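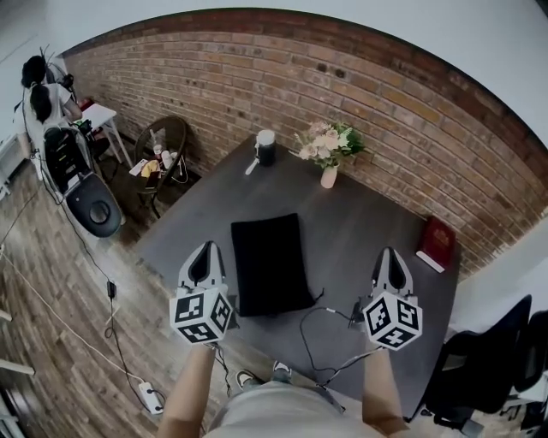

Ball log, August, Sunday

Started just after lunch. Goal for the day was to finish the slow leak test on the Dolia match balls and get the worst ones opened up before Kosus need them back for preseason. Got through the leak test. Opened two balls, not four as planned.

Batch is 12 balls, all Dolia, all from the same carton, used by Kosus for most of last season. Complaint from the club is that they go soft between Thursday training and the match and have to be topped up on the touchline, and that they feel dead off the foot by the second half. I don't want to lump those together. A ball that loses air over three days and a ball that goes dead in an hour may be two different faults.

Leak test, method

Same as the last batch. Pump to the top of the range printed next to the valve, leave an hour so the air in the ball comes to room temperature, bleed down to the working mark, then leave alone on the rack for five days. Gauge is the Sturnitis dial, the newer one with the side bleed. Every reading lets a little air out when the needle goes in, so each ball gets one reading at the start and one at the end and nothing in between. Last time somebody (me) checked in the middle of the week out of curiosity and we had to throw out the numbers for those balls.

The rack was away from the door this time. Room was warmer on reading day than on filling day, which works against us: a warm ball reads high and hides a small leak. I kept one of the new training balls on the rack as a reference and compared everything to that. It came back a hair above its starting mark, so call that the room.

Leak test, results

Balls A, C, D, G, H, K: level with the reference or so close I can't tell on this dial. No leak worth chasing.

Balls B and L: down slightly. Would pass if the club asked. Wouldn't last two weeks without a top-up.

Ball E: down clearly. Soft to the thumb.

Ball F: down clearly, a bit less than E.

Ball I: nearly flat. The only one you could spot from across the room.

Ball J: read lower than B and L on the first try, then I noticed I had put the needle in at an angle and could hear it hissing. The reading is no good. Refilled and put back on the rack, read again next week.

So half the batch holds air perfectly well, and K and G are among the ones marked "dead" in pen by the Kosus coach. That supports the two faults idea. I'll come back to it.

Valve check

Soapy water on the valve, ball at full pressure. I bubbled straight away, steady stream from the valve. E bubbled slowly, small foam ring after a minute. F nothing at the valve at all. B and L nothing.

Put a drop of silicone oil in the valves of I and E, worked a clean needle in and out, soaped again. E stopped. I carried on exactly as before. Put E back on the rack for another round without opening it. If it holds, the fault there was a dry valve, and the fix is to tell the club to oil their needles.

Held F under in the big tub and turned it slowly. Bubbles came out at a seam, but that tells you very little, air can travel a long way between the bladder and the lining before it finds a seam. I marked the seam with tape anyway.

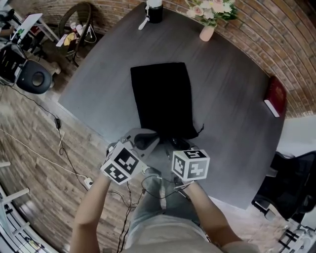 Black drawstring pouch, flat on the table.

Opening I and F

Cut the stitching on I along three sides of the panel opposite the valve. The Dolia thread is waxed and doesn't pull easily; the curved blade was better than the seam ripper. Lining came up in one piece with the panel. Bladder is butyl, in good shape, no thin spots I could find by holding it to the lamp. Valve core has a nick down one side of the channel, long enough to see without the lens. Looks like somebody forced a needle in dry or used one with a burr on the tip. Filed under user damage, which the club will not enjoy reading.

Replaced the core with one of the Lu spares. The Lu core is slightly fatter than the Dolia one and needed a lot of pushing. Seated in the end. Soaped, no bubbles. Haven't restitched yet, want to see it hold overnight with the panel open so I don't have to cut it twice.

F took longer. Panel off at the taped seam, bladder looked perfect, blew it up outside the shell and put it in the tub. Pinhole a couple of fingers' width from the valve collar, where the bladder is glued to the lining. The glue line has a hard lump in it right next to the hole. My guess is that the bladder flexed against that lump every time the ball was kicked and finally wore through. If that's right it is a factory fault and other balls in the carton may have the same lump. B and L would be the first suspects, both are losing air with no bubbles at the valve. I'd like to open B before we say anything to Dolia.

Patched F with bicycle patch and the thin cement, just to see. Not a repair I'd send back to a club.

Dead balls

Drop test on the concrete pad outside, every ball at the same pressure, dropped from the bracket on the wall, rebound read off the painted board by eye. Five drops each and take the middle one. Ignacio Villalobos read the board while I dropped, then we swapped halfway to see if we read differently. We do, he reads lower than I do, always by the same small amount, so the order of the balls comes out the same either way. From now on one person reads a whole batch.

G and K rebound lower than the rest by a margin neither of us had to argue over. D is lower too but only just. All the others sit together. The coach had marked G, K, H and A. H and A bounce fine.

Weighed them all afterward. G and K are the heaviest two in the batch. The coating on both is worn through along the seams and the panels feel rough there. I think they have been taking on water all season and never fully drying, and the lining has gone stiff. Put both in the warm cupboard with the door cracked. Weigh again on the next visit and repeat the drop. If the weight comes down and the bounce doesn't come back, the lining is finished.

Why H and A were marked I don't know. Could be that they were wet on the day. Could be that they were under pressure on the day and somebody blamed the ball. Could also be that the pen marks are from an earlier season. Ignacio is going to ask.

Wall machine

Ran the fatigue wheel on the spare Dolia (the unused one, not part of the twelve) up to 3000 impacts with a pause every 200 to feel the shell for heat and look at the seams. Machine behaved. The left wheel still squeals when cold and the belt guard needs its second screw back, I took it off in spring and have no idea where it went.

Seams fine all the way through. Small crease by the valve panel toward the end that came out when I topped up the pressure. Shape measured with the ring gauge before and after, passes in all positions, though it goes through the ring more easily one way than the other now, so it has grown slightly along one line. Need to do the same run on a wet ball. The dry run tells us what we already knew, that these are decent balls when they're kept dry.

Did not run any of the Kosus balls on the wheel. They have to go back in playing shape.

Gauge note

The old Sturnitis dial reads higher than the new one, all the way up the scale. Checked both against the water column this morning and the new one is right. Old one now has red tape on it and lives in the drawer with the dead batteries. Kosus have the same old model on their touchline. If theirs is off the same way then they have been playing with soft balls all along and topping up to a number that isn't true. Worth borrowing it before we write the report. Could explain H and A on its own.

To do

Read J again, full time on the rack, needle straight.
Read E at the same time.
Check I tomorrow morning with the panel open. Restitch if it held.
Open B.
Weigh and drop G and K.
Order more waxed thread, the black is nearly gone and white shows on these panels.
More Lu cores, and ask whether they do a slimmer one.
Ask Kosus for their gauge, and for whatever needles are in the kit bag. If there's one with a burr on it I want to see it.
Screw for the belt guard.

Shut the compressor off at the wall and drained it. Ignacio has the key to the warm cupboard.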